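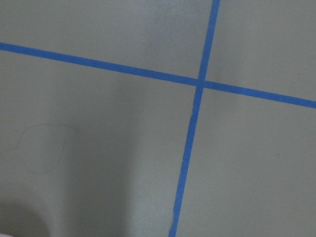
Posted 2024-01-18 by the Suvby Sidelines blog. Filed under: handball, away days

I have been trying to write about the Stokport weekend since we got home, and every time I sit down I end up watching clips of the second half again. So here we go, before the next round of fixtures swallows me whole!

If you've only just found this blog, I follow Suvby, who play handball in a hall with a roof that drips onto the away bench (I make no comment). I started going because a neighbour had a spare ticket, and I stayed because the game is so gloriously fast. You look down to open a bag of crisps and there have been two goals and a suspension. I love it.

The Stokport tournament is a proper winter one, three matches crammed into a weekend, and this was the first time Suvby had been invited. We went up on the supporters' coach, all 247 miles of it, with a stop at a services where the only hot food left was a tray of hash browns. I had 2 of them and regret nothing.

First up was Steinbach, who everyone had tipped to win the whole thing. They play with a very high defence, right out in your face, and for the first ten minutes we couldn't get a shot away. Then our left back started dropping deeper to receive the ball, which dragged their middle defender out, and suddenly there was a lovely big hole for the pivot to roll into. We went in level at the break. I'd have taken that and gone home happy, but we came out and won it by 3! The noise from our little corner was ridiculous for the number of people making it.

Osar were a completely different sort of side. They sat back on their six-metre line, let us pass it about, and waited for us to get bored. Which we did. Our wingers kept shooting from narrow angles, their keeper kept sticking out a foot, and it was all a bit flat. We lost by 7 and it could have been more. I still enjoyed the watching, mind. Osar's keeper throws the ball the length of the court like she's posting a letter, straight into the hands of somebody already running, and you have to clap that even when it's your own goal on the end of it.
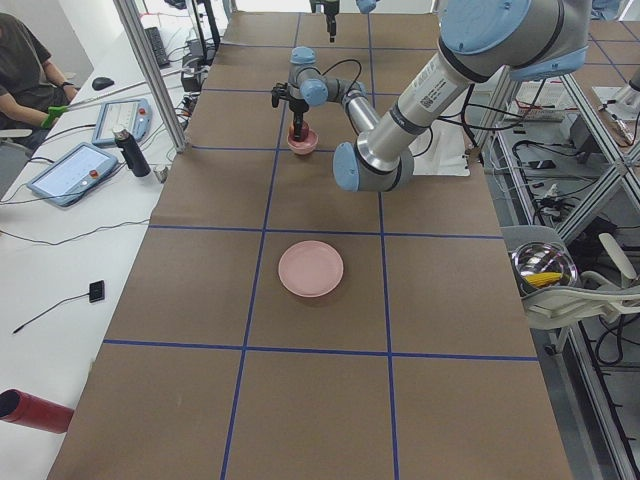
What I really wanted to write about, though, is our defence, as it has changed so much since the autumn and hardly gets a mention in the match reports. Back then we were a flat line of six and any team with a good jumper could shoot over us. Now there's one player pushed out in front, and her whole job is to be a nuisance in the middle. If you're new to handball and can't picture it, think of a tabletop marked off into squares with dark tape and a single pink plate sitting in one of the squares near the middle. The plate is our front defender. Everything the other team wants to do has to go round her, so the passes get longer and slower, and the five behind have time to shuffle across. Against Steinbach it worked a treat. Against Osar they simply put a second pivot behind her and played over the top, and we didn't have an answer until it was far too late.

The last match was against the hosts, and by then both teams had legs like wet string. It was scrappy and brilliant. There were passes going into the seats, somebody scored from inside her own half because the keeper was off for an extra attacker, and with a minute left we were a goal behind. Then came a steal, a sprint down the right, and a finish bounced in off the floor that I have now watched more times than I'd like to admit. A draw! I hugged a man in a Stokport scarf, and he was very decent about it.

That left us second in the group on goal difference, which for a first visit is fantastic. Steinbach finished below us, and I am going to be quietly unbearable about that until May.

A few bits for anyone thinking of going next year. The hall is a good walk from the station and it's uphill, so leave yourself time. The seats behind the goals are cheaper and I think they're the best in the house, as you get to see the spin shots bend in. Take a cushion. The café does a very good cheese and onion pasty but only takes cash, and the queue at half-time is hopeless, so nip out a couple of minutes early if you can bear to miss anything.

Home game next, against Osar again, and I'd love to see whether we try the same shape or drop back a bit. I'll be in my usual spot by the drinks machine. Come and say hello!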